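3. Collecting demonstrations

Mirela Batista and I recorded 110 grasps on the table setup, each one driven by hand with the controller. We kept the wrist view and the joint positions for every run. Objects were moved between runs so the model would not learn one fixed layout.
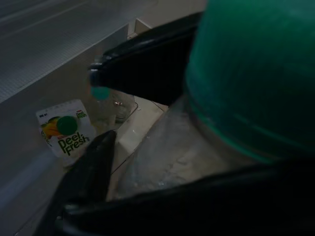
Figure 4. Wrist view with a bottle between the fingers and a Peel Fresh carton on the table.

After checking, 80 runs went into training. The other 30 had missing joint data and were dropped. Nermin Keskin wrote the script that trims idle time at the start of each run.

12 shares 3 comments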